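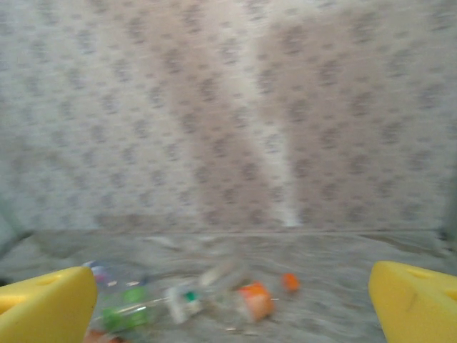 Wrist camera view, smeared sideways

Wrist camera blur on a two-arm bottle sorter, is it my exposure or my mount?

gurnier_bay

Hi all! I've been building a two-arm sorter at the Gurnier, the shared workshop I belong to. It sits over a tabletop with walls on the sides and back, and the idea is that the arms pick up plastic bottles and drop them in a bin. It's a hobby thing, I work on it in the evenings, and I've been having a ridiculous amount of fun with it (my bench neighbors might use another word, the servos whine).

My problem is the wrist cameras. When an arm is parked they're great, sharp enough to read small print. As soon as it swings sideways everything goes to streaks like the shot at the top. The fingers stay fairly crisp and the bottles and the wall pattern turn to mush. I only want to use the wrist view for the last little bit of the approach, but the arm is still moving at that point, so mush is what my detector gets.

I've saved 1,096 wrist frames so far and went through them one evening with a bag of pretzels. 487 of them were too smeared for me to draw a box around a bottle, and if I can't do it I don't see how the software is supposed to. The fixed camera that looks at the whole table is fine. I can pick out every bottle in the row from that one, even the one lying lengthwise under the right gripper.
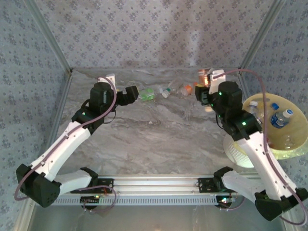

What I've tried

First I slowed both arms down. It helps, but then one bottle takes forever and I lose interest in my own robot. Then I bumped the cameras from 30 to 60 frames a second, expecting a big change, and got the same streaks, just more of them. I also took the camera bracket off one wrist, cleaned it up and put it back with thread locker. No difference that I could see.

I ran a sharpening filter over the frames too. Please don't ask to see those.

The cameras are the cheap Tanui modules with automatic everything, and both arms talk to a Dadska controller. I haven't touched any of the camera settings apart from the frame rate, partly because the settings menu scares me a little. Do I need a better camera, a stiffer bracket, more light, or a different plan altogether?

Update, September 2024

I went back in and shot a few more runs, including one with the two grippers working close together over a wrapper.

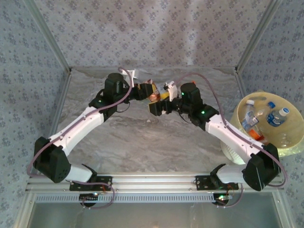

Cable drag is my newest theory, and I'd love a second opinion on it. Somebody at the workshop watched a run and said the arms looked like they were shivering a bit when they stopped, and wondered if the wiring was tugging on them. I'd been so busy thinking about lenses that I hadn't looked. The mauve cables loop from the grippers along the upper links and out around the elbows, with plenty of slack in them, so maybe they swing and nudge the wrist when it changes direction? I could also shift the bin, because the right arm's upper link passes in front of it and I'd like the table camera to see in there better, but that's a separate headache.

thimbletorque

It's exposure, I'd put money on it. Frame rate and shutter time are two different settings and everybody mixes them up at first (I did, for an entire winter). At 60 frames a second the camera is allowed to keep the shutter open for up to a sixtieth of a second on every frame. If your light is so-so, auto exposure will use all of it, and at 30 it may well have been picking something close to that already. That would explain why you got the same streaks and more of them.

The clue for me is what you said about the fingers. They ride along with the camera, so they hold still in the picture while the table slides past. A bad lens or bad focus wouldn't spare the one thing that's moving with it. A loose bracket could look similar, but you've already locked yours down.

So, in this order:

Turn off auto exposure and set it by hand. Start at 2 milliseconds. The picture will come out dark and horrible, don't panic.

Leave the gain alone until you've added light. Then bring it up until you can see the bottles, and put up with the grain. Detectors cope with grain a lot better than they cope with smear.

Add light. A couple of LED strips along the top of the side walls would be my first go, pointed at the wall opposite so the light bounces. Clear bottles throw nasty highlights if you aim straight at them. Get strips that don't flicker, or you'll get bands across the image at short exposures and be back here with a new post.

Turn off auto white balance while you're in there. It'll wander every time a bright label gets close.

You don't need a new camera for any of this. If 2 milliseconds still streaks, go to 1 and add more light. I wouldn't throw away those 487 frames either, they make a handy pile for teaching a "too blurry, wait" check.

quietgantry

Buy a global shutter camera. Had the same thing, swapped it, gone.

natelar_nights

I'd be a bit careful with the advice just above, as global shutter fixes the leaning, jelly-looking kind of distortion. Plain smear from a long exposure will look just as smeared on one. Maybe the new camera also came with a shorter default exposure? Mine did. I built a smaller single-arm thing in May on a Natelar kit and learned this by spending money.

On the cables: a swinging loop can give a wrist a shove, sure, but I'd expect the wobble to show up after a stop. You're getting streaks in the middle of a swing, so I'd fix exposure first like thimbletorque says. It's still worth tidying them! Clip the cable near the wrist and again partway down the long link, and leave one free loop at the elbow. Move the arm by hand (power off) through its whole reach before you tighten anything. I skipped that and yanked a connector clean out.

The other trick that saved me was a pause. I stop the arm just above the bottle, wait 53 milliseconds, grab one frame, then go down. I got to that number by fiddling and yours will be different. You hardly notice it when you're watching, and you could turn the speed back up for the rest of the move.

For the bin, I'd slide it forward or back a little at a time and check the table camera with the right arm parked in its usual spots. Mark the good position with tape, mine gets bumped constantly.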